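Our little group at Zeltness has spent the winter finding out how well a two-armed robot picks up ways of handling cloth from the people steering it, and we'd love a few more pairs of hands for the next round. You needn't have touched a robot before, and we're happy to go at your pace. 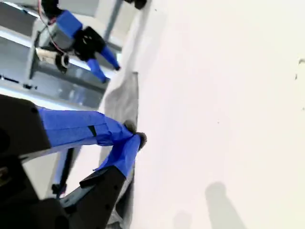 Blue-taped fingers and a piece of grey cloth.

So far we've recorded 760 tries, and the robot learned better from unhurried beginners than we'd expected. Sessions run 40 minutes through November, with one Saturday if weekdays are no good for you. Ask for Yae Nagano at the front desk, Room 109.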